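Roter and the Nightstand

The summer project for the Pruncombe robotics club is a nightstand. We drew up a list of tasks in January, and most of them involved blocks or cups on a table, which we had done before. The nightstand was the last item on the list and it got the most votes, so we are doing that.

The task is simple to say. A small white bottle stands or lies on top of the nightstand. Roter (our robot, the name goes back to before I joined) has to open the drawer, pick up the bottle, put it in the drawer, and push the drawer shut. There is a second version where the bottle starts in the drawer and has to come out again. Points are taken off for hitting the furniture, and for moving anything else on the nightstand.

The rules come from the Trimberg student challenge, household section. Our club has entered before but never in that section. You get 3 tries and the best one counts.

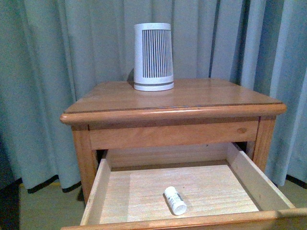 I am on the drawer part, together with two others. I thought the bottle would be the hard part and the drawer would be an afternoon. We are now in our fourth week on the drawer.

The trouble with a drawer is that it only wants to move in one direction. When a person pulls one, the hand gives a little and follows the runners without any thought. Our arm goes exactly where it was told to go. If the path is a few degrees off, the drawer starts to turn in the opening and then it jams, and the motors keep pulling until the current limit trips. In the first week I heard that click so often that I started hearing it on the bus.

So the first job was to find out which way "straight out" is, measured from the robot and not from the room. We had been assuming the nightstand was square to the base. It wasn't, and it moves a little every time a drawer sticks. Tape on the floor helped for a day.

What we do now is slower. The arm pulls a short distance, stops, checks how much it is being pushed sideways, corrects, and pulls again. It looks clumsy — like somebody trying not to wake the house — but the jams have mostly stopped.
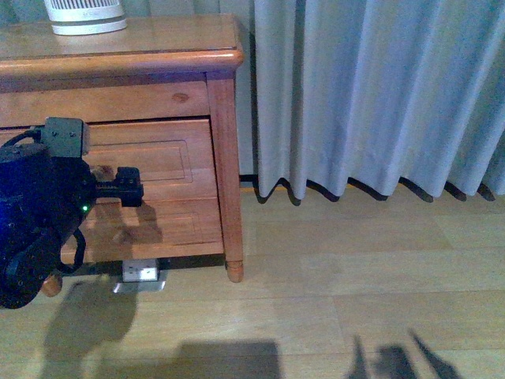
Then there are the shadows. The arm throws one onto the front of the nightstand right beside the gripper, and our first edge detector liked the shadow much better than the real edges. It would lock on to it, the arm would move toward it, the shadow would move too, and off they went together. We spent an evening looking for a bug in the transform code before someone watched the overlay at half speed.

Turning the lamps down made it worse, and we gave up on edges. The front now gets found from the rounded lip along the top, which is easy to pick out from almost any angle, and everything else is measured down from there. There is also a dark knot in the wood near the right end of the rail. I use that one by eye when I want to know whether the picture lines up.

The wrist camera has its own problems. Close to the furniture the fingers take up a good part of the view, and the bottle goes out of sight for the last part of the reach. The arm has to remember where it was.

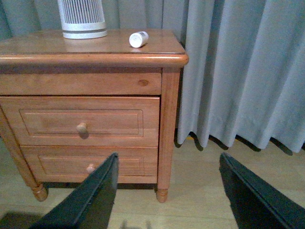 Posted by Xiao
Sunday, July 5, 2020
Filed under: club, Roter

Some notes on the gripper, mostly so that I can find them again.

The two fingers do not report the same number when fully closed. The left reads 959 and the right reads 980. It is an old difference and has nothing to do with the new plates. Anything that tests for "closed" has to use both values. I had one number in there for both, and the right finger was waiting forever.

Never send a speed above 3,000 to the wrist joint. The controller takes it without an error and then ignores the next command.

The round knobs are a better target than the edge of the drawer, but the fingers slide off if they close too far forward. Go in until the tips are behind the widest part, then close. For pushing shut we keep the fingers together and press near the middle of the panel.

Check the cable loop under the arm before a low reach. It needs slack, but a big loop can catch on a knob.

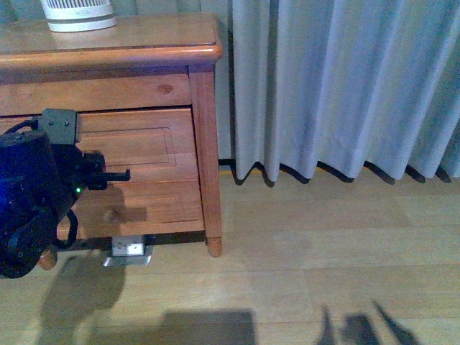
The order of work changed last week too. We used to run the whole task from the top each time, and a failure at the drawer meant the bottle people stood there with nothing to test. Now each part can start from its own set position, with the drawer placed by hand if needed. We should have done this in the first week.

Still open: the approach to the lower half of the nightstand, where the arm is nearly at the end of its range and the elbow gets close to the floor. The obvious fix is to raise the nightstand, and the rules do not allow that. Moving the base back gives us more room for the elbow but less reach at the top, where the bottle is. We will try a different base angle on our next lab day, and I have asked to keep the curtain drawn so the light stays the same while we compare.

The code for the stop-and-check pull is in the club folder under "drawer", in the file with the newest date. Please don't use the one called final.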